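Umbridge Inventory, after a winter and a spring with it

2nd July
By Přemysl Polák

I have been putting off this review because I kept thinking I would learn one more thing about the program and then have to rewrite the whole piece. Well, I kept learning things, so I may as well sit down and tell you where I've got to.

For those who are new to these pages, I help run the office side of Kadlec, a family wholesaler of hinges, drawer runners, casters and all the other bits that furniture makers buy by the box. We have one warehouse, a trade counter at the front, and far more part numbers than any sensible business would want. Until January we did our stock in a set of spreadsheets that had grown up over the years like a hedge, and I was the only person who knew where the holes were.

Umbridge is made for companies about our size. You get stock control, purchase orders, sales orders and a simple customer file, and it talks to most of the usual bookkeeping packages. We looked at Sovgate too, which is a fine program and much bigger, but it wanted us to buy the payroll part along with everything else and I really didn't need another payroll.

Setting up took us nine working days from the first login to the first real order going out. Most of that was our own fault! We had three different ways of writing "left hand" in the part descriptions, and a supplier entered twice under two spellings, and the import tool is fussy (rightly so) about that sort of thing. It gives you a list of the rows it didn't like, and you can fix them right there on the screen and send them through again without starting over. I can't tell you how much I appreciated that, having used programs that simply say "import failed" and leave you to your misery.

The part I love most is the reorder screen. You set a low point for each item and a supplier, and every morning there's a list waiting, already grouped into draft orders. On the first morning it gave me 73 lines, and I nearly closed the laptop and went home, but once I had fixed the silly low points it settled down nicely. Now I go through it with my coffee and I'm usually done before the cup is. 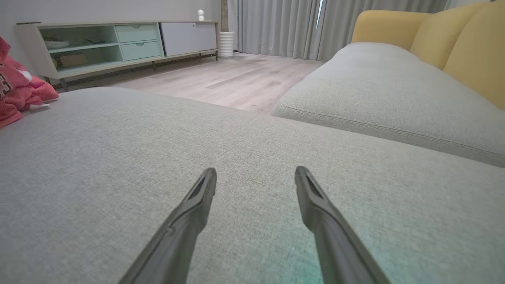

Picking has been good as well, with a grumble. The pick list sorts by bin, so you walk the aisles in order and don't double back, and the phone app works with the cheap scanners we already had. My grumble is that when an item is kept in two bins, the app always sends you to the first one, even if there are only a couple of pieces left in it. You can override this by hand, but you have to remember to, and on a busy Friday people don't.

Returns are the weak spot, I'm sorry to say. Taking a return from a customer is easy enough, but sending faulty goods back to a supplier takes you through four screens, and one of them asks for the reason twice. I wrote to support about it and had a very kind answer from a person who had clearly read my message all the way through, and who said it was on their list. That was in the spring and it's still on their list.

Reports are plain but useful. I run the slow movers report at the end of each month, and it has already talked us out of a whole shelf of brass cabinet catches that I was sentimental about. If you like charts you may feel let down - there are only a few, and you can't change the colors. You can send anything to a spreadsheet, though, so I make my own when my brother-in-law wants something to wave around at the family meeting.

As for price, you pay by the user, monthly, and the trial runs for 30 days with nothing held back. Do use the whole trial, and do put your own messy data in it and not the tidy sample company they give you. I'd happily recommend Umbridge to any small distributor with one warehouse. If you have several, ask them to show you stock transfers first, as I've only read the help page on those and wouldn't like to promise you anything.

Comments

tansy_w: Thank you for this, very thorough. Does it handle items you buy by the box and sell by the piece? Our current system makes a real mess of that.

Přemysl Polák: It does, tansy. You set a pack size on the purchasing tab. Only watch out if a supplier changes the pack size, as you have to make the change yourself before the next order.

GrantAtTheDepot: We moved from Mindimis to this last year and the two-bin thing drives me up the wall too. What we do is rename the bulk bin so it sorts first. Ugly but it works.

Přemysl Polák: Oh, that's clever! I'm trying that tomorrow.

lorna b: Wish you'd said more about the customer file. Can you set special prices per customer or only per group?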